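Fokdale Evening Classes
Progress report to the Palville Fund, period ending December

Enrolment stands at 67 adults, against a target of 60. Most joined the beginners' bookkeeping group, which Liis Juška now runs in two sittings, the second starting at 7.30 pm. Three learners have left, all for changes in shift work.

Attendance dipped in the weeks when the bus route was diverted. We paid fares from the travel budget and have spent 1,776 of it so far. Receipts are with Elīna Lukoševičius.

The English course is behind by one unit. Emiliano Espinoza was off sick and we could not find cover - the unit will be taught in the new term instead.

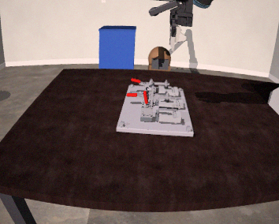

Rent at the Tikkanen building goes up in the spring. Dumisani Mokoena has asked for the new rate in writing and we will send it on when it comes. We are not asking for extra money at this stage.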